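Sauces That Stay Put: Project Report
Apolinar Mendoza
Home Kitchen Science, Broltmont Community College
July 2024

Why I picked this

I should say up front that I chose sauces since I'm bad at them. My partner for the project was Rahel Eberhard, who is good at them, so between the two of us we figured we'd land somewhere useful. The assignment was to take one ordinary kitchen problem and work on it for the whole term, and mine was the peanut sauce I make for noodles and grilled vegetables. It tastes great! It just never behaves. Some nights it sits on the plate like putty, and other nights it runs straight under everything and you end up eating it with a spoon.

So our question was pretty simple. How does the amount of water change the way a peanut sauce spreads on a plate, and does the way you add the water matter too? Our instructor, Delyth Phillips, wanted us to add "and would anyone want to eat it," which was fair, because our first plan had no tasting in it at all.

What we used

The base recipe stayed the same all term: smooth peanut butter, soy sauce, lime juice, brown sugar, a little garlic, and warm water. We started out with crunchy peanut butter because that's what was in my cupboard, but the bits kept catching on the spoon and making little dams, so we switched and threw out those first notes. I do still like crunchy better for eating.

We mixed everything by hand with a whisk. Rahel tried a blender early on and it made the sauce so fluffy that it wouldn't pour in any normal way (it was kind of like frosting), so the blender went back on the shelf.

For plates we used the big white ones from the teaching kitchen. I had wanted to use my own plates from home, but mine are dark blue with a raised pattern. On white you can see right away where the sauce is thick and where it's gone thin, and that ended up being most of what we were looking at.

How we did it

Each batch got a different amount of water, and for each one we poured the same ladleful onto a plate, gave it time to settle, and then wrote down what the edge looked like. We argued a lot about how to pour. I like to pour in one spot and let the sauce find its own way. Rahel likes to move the ladle back and forth, which spreads it out more evenly but also means you're testing the person pouring as much as the sauce. In the end we did both and kept two columns in the notebook.

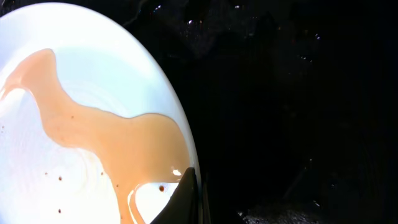 The edge told us more than the middle did. A thick sauce stops with a fat, rounded edge, and you can tilt the plate quite a bit before anything happens. A thinner one fades out at the sides until you can see the plate through it. We started calling these "pillow" and "puddle," and by the end of the term everybody at our table was using those words, including Kadir Işık, who was supposed to be working on bread.

Color turned out to be a handy clue as well. The deeper the sauce is, the darker the orange, so a batch that's spreading unevenly gives itself away. I wish I'd noticed that sooner, because I spent a good chunk of January poking at plates with a toothpick to find out how deep things were.

What we found

Cold water was a disaster. The peanut butter seized up into grainy lumps and we had to whisk forever to get it smooth again. Warm water added a spoonful at a time worked every time we tried it. Dumping all the warm water in at once also worked, but only if you kept whisking through the ugly stage where it looks split and you're sure you've ruined it. Keep going! It comes back.

The other thing was resting. A sauce that looked just right when we poured it fresh would be too stiff after a while in the bowl, so anyone making it ahead should leave it a bit looser than they want it. Rahel knew this already and let me find it out on my own, and I have decided to forgive her.

As for pouring, the back-and-forth way looked better and the one-spot way gave us results that were easier to compare. If I were writing a recipe I'd say move the ladle. For a project, pour in one spot.

Tasting

We handed out 23 tasting slips at the end-of-term open kitchen. People got noodles with either the pillow sauce or the puddle sauce and wrote down whatever they felt like writing. Most of them liked the puddle better on noodles because it got into everything. With the grilled eggplant it went the other way, and a few people said the thin one made their plate look messy. Serpil Uçar wrote "needs more lime" on both of her slips, and she was right both times.

I hadn't expected the food underneath to matter so much. I went into this thinking there was one correct thickness and I just had to find it, and now I keep two versions taped inside my cupboard door.

What went wrong

Our early notes are a mess. I wrote "a splash" for the first few batches before Delyth made me get out a measuring cup. We also never controlled for plate temperature. Some came straight from the dishwasher and were still warm, and I think that made the sauce run farther, but I can't prove it from what we wrote down.

The garlic was another problem. I grated it finely in some batches and chopped it in others depending on how much of a hurry I was in. It probably didn't change the flow much, but it changed the taste, and that makes the tasting slips a little less fair than I'd like.

If I did it again

I'd try tahini next, mostly because Kadir keeps telling me it seizes even worse than peanut butter and I want to see it. I'd also keep all the plates at room temperature and take the lime juice out of the base and add it at the end. Rahel wants to test coconut milk in place of the water. She's signed up for the next term already, so that one is hers.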